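# Grajales tote-clearing set: data card and fault notes

Recorded at the Morkent bench with the Lornuvo two-arm controller. This card covers the runs in which a soft bag has to be cleared off a table with hand tools and other items on it. Read the fault section before you train on any of it or run a policy trained on it.

## Contents

The set holds 3,000 episodes at 30 frames per second. Each episode has wrist camera video, joint positions, gripper width, gripper motor current and the operator's text note. Items on the table change position between episodes, and the bag is dropped back by hand with no attempt to lay it flat.

Episodes are in numbered folders. A folder has one video file per camera, one table of arm states and a short notes file. Timestamps come from the controller clock. Video and arm states were aligned after recording, so expect an offset of up to 2 frames.

## The fault

The gripper closes on the cloth and on whatever is under it. With a thin item below the fold, the fingers stop early, and the controller reads the early stop as a good grasp on thick cloth. The arm then lifts. In the worst case it lifts a utility knife wrapped in canvas, held by friction only, and carries it across the table toward the second arm.
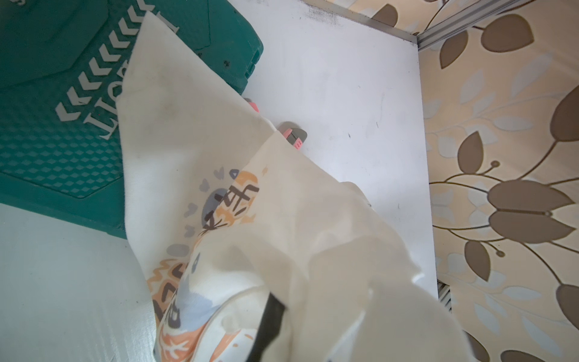

The cause is in the Floteo grasp check. It compares gripper width with a single threshold, and four layers of canvas are wider than the threshold. So is one layer over a knife body. The check has no way to separate them. Motor current would help, since a hard object makes it rise faster than cloth does, but version 2 of the check never looked at current.

We found this on a Wednesday when a knife dropped out of a fold during a transfer and landed on the floor next to the operator's chair. The blade was retracted. No injury, no damage to the arms. Recording stopped for the rest of the day, and the episodes already on disk were reviewed by hand.

The review turned up 5 episodes with a confirmed double grasp. They are still in the set and carry the tag `double_grasp` in the notes file. The default loader skips them. To load them, set `include_faults: true`. They are useful for training a detector and should stay out of any policy training split.

There are probably more. A double grasp that slips free before the lift looks the same in the logs as a normal regrasp, and the reviewers were told to tag only cases where the item could be seen leaving the table.

## What changed

- Lift speed is halved until the bag has cleared the table by a hand's width.
- The second arm holds still while the first one lifts.
- Blades are taken out of all knives before they go on the bench. A retracted blade no longer counts as safe.
- Operators sit behind the line on the floor and keep the stop button within reach.
- The grasp check now reads motor current as well as width. This applies to new recordings only. The old arm states were not recomputed.

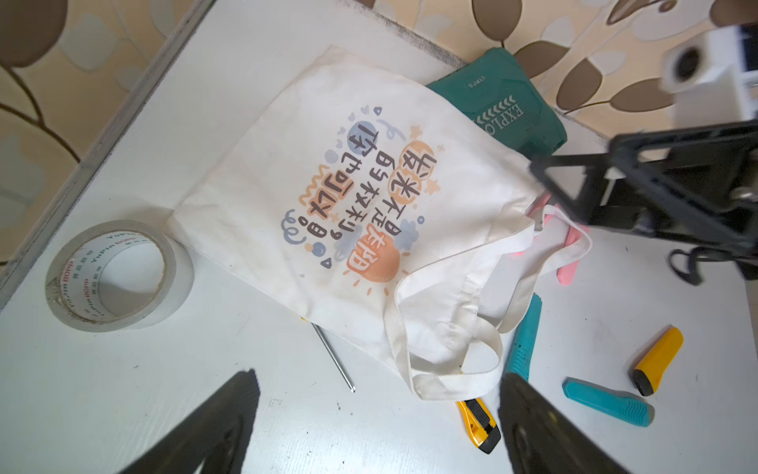
**Can I use the motor current in the older episodes to find the double grasps myself?**

In part. Current was logged in every episode, but at a lower rate than the joint positions, and the rise on a hard object is short enough to fall between samples. Treat a high reading as a reason to look at the video, and don't treat a low one as proof that the grasp was clean.

## Known gaps

Width readings drift when the finger pads wear. Pads were replaced once, partway through recording, and the change is marked in the log file at the top level. Readings before and after it should not be compared directly.

The operator notes are uneven. Some say "ok" for a whole session.

Current logs are missing where the logger restarted. The loader fills those rows with zeros, which the old detector script took for an open gripper. Use the mask column.

Contact: use the Grajales issue tracker | © Morkent | Back to top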